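Zundov support – PC version
Ticket: Saves from Mulldale chapter missing after update
Opened by: Dagim Moges
Status: Open, waiting on player
Opened: 13 April 2009

Original report

I installed the new patch last night and my saves from the Mulldale chapter are gone from the Load menu. Everything before that is still listed. The last one I can load is the bridge outside Ukville, and I was around 100 turns past that. The autosave slot says "Empty." I have not reinstalled the game or changed my profile name. Windows XP, Service Pack 3, game installed on D:.

Reply from support

Thanks for the report. Please look in the Saves folder under My Documents and tell us whether the Mulldale files are still there. They start with "mul" and end in .zsv. Don't start a new game on the same profile for now. The autosave will write over whatever is in that slot, even when the menu shows it as empty.

Reply from Dagim Moges

The files are there. mul_01, mul_02 and the autosave, all with sizes that look normal next to the older ones. The game does not list them. I tried renaming mul_02 to match one of the Ukville saves and the game closed to desktop when I clicked it. I put the name back afterward.

Reply from support

Good, that means nothing was deleted. The patch changed how the game reads the chapter header, and saves made while Birhane is in the party carry an extra entry that the new version skips over. The file gets dropped from the list when that happens. Renaming won't help, as the name is also stored inside the file.

Steps to try, in this order:

1. Close the game and copy the whole Saves folder somewhere else, such as the desktop. Work only on the original and leave the copy alone.

2. Delete index.dat from the original folder. The game builds a new one the next time it starts. Start the game, wait at the main menu until the disk light settles, then open the Load menu.

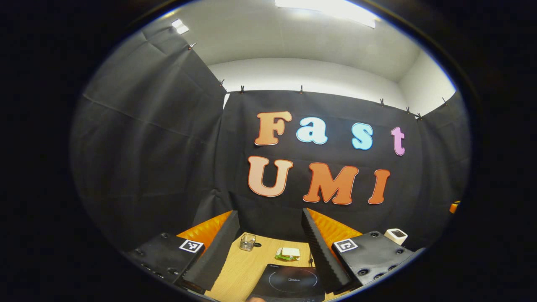 3. If the Mulldale saves are still missing, load the Ukville bridge save, walk to the inn and save there in a new slot. Quit and start again. This forces a second rebuild of the index.

Reply from Dagim Moges

Did all of it. After step 2 the menu was the same as before. After step 3 mul_01 showed up and loads fine, with Birhane in the party and the right gear. mul_02 and the autosave are still not listed. mul_01 is from the start of the chapter, so I would be replaying most of it.

One more thing I noticed – the play time on mul_01 now reads 00:00. It was over nine hours before.

Reply from support

The play time is a display error and doesn't affect quests. It is on the list for the next patch.

For the other two files, please zip them together with zundov.log from the install folder and attach them to this ticket. We want to compare the header in mul_02 with the one in mul_01. Keep playing from mul_01 if you like, but use a new profile so the old autosave stays as it is.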